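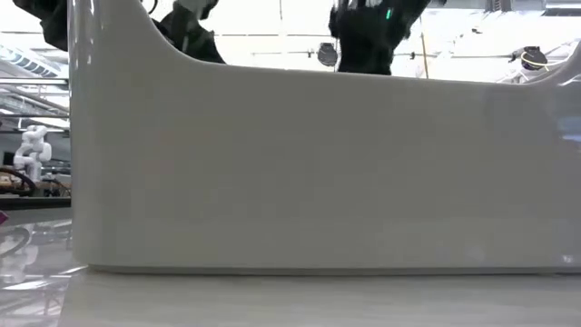
Attachment 1: off-white container with scooped front, on tabletop

Ticket: Nomon label export drops bin locations after item import
Product: Nomon inventory, desktop client
Site: Skirkstead parts store
Reported by: Vandana Pant
Priority: Normal
Status: Resolved, monitoring

Problem as reported
After the July item import, the label export writes a blank in the LOCATION column for part of the catalog. Item number, description and unit of issue come through correctly. The import file held 3,802 rows. The import log shows no rejected rows and no warnings. Labels printed from the export have an empty second line and the barcode encodes the item number only.

The on-screen item card shows the correct location for every item I opened. The fault is in the export or in something the export reads.

Entry 1, support
Please confirm client version, and whether the blanks follow a pattern (item class, aisle, date created). Please also attach the export file as written, before it is opened in a spreadsheet. Opening and saving it can strip leading zeros from the location code.

Entry 2, V. Pant
Version 2, latest patch. Export attached, not opened. The first 1,000 rows are complete. Every row after that has a blank location. Sorting the item list by description before exporting changes which items are affected, but the blanks still start at the same row. Item class makes no difference.

Entry 3, support
A fixed cutoff independent of sort order points to the lookup page size. The export reads item records in full, then fetches locations in a separate query. If the page size is set and the "continue" flag is off, only the first page is returned and the remainder is written as null without an error.

Check Settings > Data > Lookup. Report the values of Page size and Continue past first page.

Entry 4, V. Pant
Page size 1,000. Continue is unchecked. I did not change either one. The import template we received from Sandhu includes a settings block at the top, and that block sets Continue to "N". The template used for the Flirkstead store does not have the block, and their export is complete.

Entry 5, support
Confirmed on our side. The importer applies any settings block it finds and does not log the change. Steps:

1. Close all open item lists.
2. Check Continue past first page and save.
3. Restart the client. The setting is read at startup only.
4. Delete the settings block from the template before the next import.
5. Run the export again to a new file name.

If the export times out, raise the query limit to 30 seconds.

Entry 6, V. Pant
Done. First run timed out at the default limit. Second run at 30 seconds finished with 3,802 rows and no blank locations. Reprinted the affected bin labels on Wednesday. Scans return item number and location.

Entry 7, support
Silent settings change raised as a separate defect against the importer. Leaving this ticket open until the next scheduled import.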